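Category: Playtesters wanted

Families wanted to test Grurkus

Jetham says its new board game, Grurkus, suits anyone over six. We have our doubts - the rule book runs to 17 pages - so we're looking for households to play it at home and tell us what's wrong. 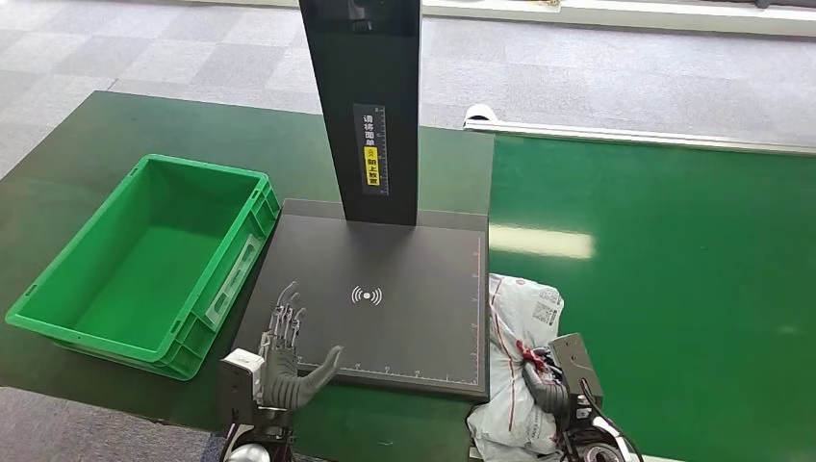
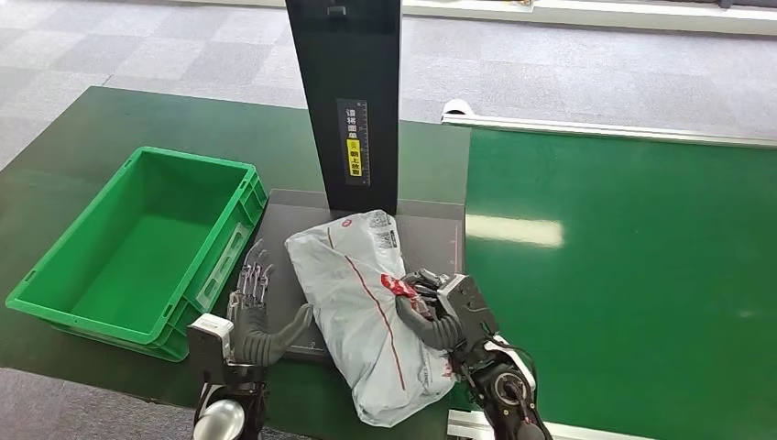 What you'd do

Play at least 2 full games in January and fill out our form. Grumbling is welcome, and so are kids who quit halfway. There's no pay, but you keep the game. Apply through the Pirkon noticeboard, quoting 3548.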